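I bought the Uvier tire inflator in January, after one too many mornings of finding the low-pressure light glowing at me on the way out of the neighborhood. My old one plugged into the lighter socket and sounded like a lawn mower, and the cord never quite reached the back tire on the passenger side (I drive an older station wagon, and it's a long car!). So when I saw that Arivier was selling the cordless Uvier, I talked myself into it pretty quickly. 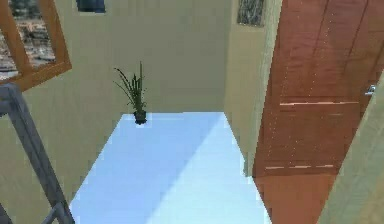
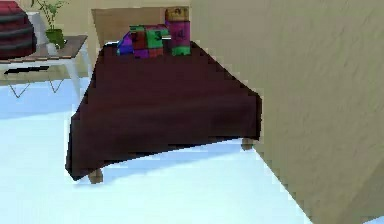 I've used it for a good stretch now, through the cold weather and out the other side, and I have grown very fond of it. You screw the hose onto the valve, set the pressure you want with the plus and minus buttons, press start, and it shuts itself off when it gets there. I know plenty of inflators do this. Mine never did, and I still get a little thrill out of standing there with my coffee while it does the work.

I checked it against my old pencil gauge the first few times and the two agreed closely enough that I've quit checking. I keep my tires at 30, and the display reads in whole numbers and tenths, with a backlight bright enough to use in the driveway before sunup. There's a work light on the end too. It's fine for finding the valve and not much good for anything else.

Now for the grumbles. The hose is short and stiff, and on a cold morning it gets stiffer, so you end up resting the whole unit on the ground with the hose bent at a funny angle. The screw-on fitting also lets out a bit of air while you're taking it off, and you want to be quick about it. My sister-in-law has the Illen, with a clamp fitting that pops on and off in a second, and I'll admit to some envy there. Hers is a good deal heavier, though, and it won't fit in my door pocket.

Battery life has been good. I can top off all four tires and the spare on one charge with some left over, provided none of them is very low. Filling a flat from nothing is another matter. I did that once, on the little utility trailer, and it got there, but the body was quite warm by the end and I let it rest before I put it away. The booklet asks you to do that anyway.

The carrying pouch is flimsy and the zipper has already started to snag. I keep everything in an old shaving kit now and it suits me better.

Would I buy it again? Yes, and I've nearly bought a second one for my husband's truck, although his tires are a lot bigger and I suspect he'd be happier with something that plugs in.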